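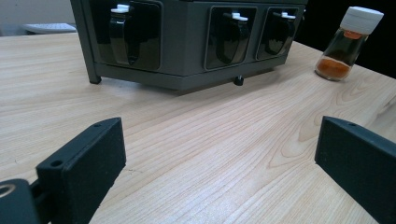 Progress report: Toltdale Folk Tale Collection, second reporting period

Prepared by the Skilton Library Service for the Citik Fund

1. Purpose of this report

The report covers work on the Toltdale Folk Tale Collection from the close of the first reporting period to the end of November. It follows the headings in the funding agreement. Spending is reported separately on the Fund's own form.

2. Work completed

The grant pays for the cataloguing, text preparation and publication of the Chatzigeorgiou bequest, a private library of folk tales, legends and children's retellings left to the library service. The first period dealt with sorting and shelving. The second has dealt mainly with the text of the tales.

Cataloguing is finished for all printed books in the bequest. Each record now gives the edition, the translator where one is named, and a list of the tales inside. The tale lists were not in the original plan. They were added after the first report, when it became clear that readers at the Skilton branch were asking for stories by plot or by character and hardly ever by book title.

From the catalogue we drew up a long list of tales suitable for the reading edition. The long list was then cut to 40. Of these, 34 have a clean typed text that has been checked against the printed page. The remaining tales are held up for the reasons given in section 4.

Introductory notes have been drafted for 21 tales. Each note runs to less than a page and covers where the printed version comes from, how it differs from other versions in the bequest, and any words a general reader may not know. Notes for the sea tales took longer than the others. The bequest holds several versions of the seal wife story, and two of them share whole paragraphs without either one naming a source. We have set the versions side by side in an appendix and left the question of who copied whom open.

3. Editorial decisions

The following decisions were made during the period and apply to the whole edition.

Spelling has been brought into line with current Australian usage, except in verse and in the set phrases that open and close a tale. Those are left as printed.

Where a retelling softens an ending, the softer ending is kept in the main text and the harsher one is given in the note. The first report proposed the reverse. Trial readers found it hard to follow a tale whose last page came from another book – the change in style was plain even to the younger ones – and the proposal was dropped.

Tales are grouped by setting: forest, river, sea, house and road. Grouping by country was tried first. It gave a very uneven book, as most of the bequest comes from a small number of large gift volumes whose editors were vague about place. Country of origin will appear in the index where it is known.

Chapter drawings from the old editions will not be reproduced. Several are unsigned, and tracing the rights would cost more than the printing.

4. Delays and problems

Text preparation is behind the schedule in the agreement. There are two causes.

The first is the state of the older volumes. Paper in the cheaper editions has browned to the point where scanned text cannot be read reliably by software, and those tales have been typed by hand. Typing is complete for all but two of them. One volume has lost its final gathering, and the ending of "The Miller's Third Cup" is missing as a result. A second copy has been requested on interlibrary loan.

The second is copyright. Four of the chosen tales are in translations that may still be protected. Letters have gone to the publishers or their successors, and one reply has been received, asking for more detail. If permission is refused, we will substitute tales from the long list. Substitutes have been picked and are ready for typing.

Neither cause affects the cost of the work, but the text will be delivered later than agreed. We ask the Fund to note a revised delivery in March.

5. Reading sessions

The agreement calls for a public reading session in each month of the period. All 7 were held, in the evening at 6.30 pm. Each session took one tale in two versions, followed by open discussion. The best response was to the paired versions of "The Girl at the Ford", where the later retelling gives the ferryman a reason for his silence and the earlier one does not. Most of those who spoke preferred the earlier. Comments from the sessions have been used in revising the notes, chiefly to cut them.

6. Work planned for the next period

Finish the checked text for all tales in the edition.

Draft the outstanding notes and send the full set for outside reading.

Settle permissions, or move to the substitute tales by the end of January.

Build the index of characters, objects and places. A sample covering the forest group will go to the Fund with the next report.

Obtain printing quotes for a paperback and a large print edition – the large print edition was requested by the Toltdale branch and is within the existing budget.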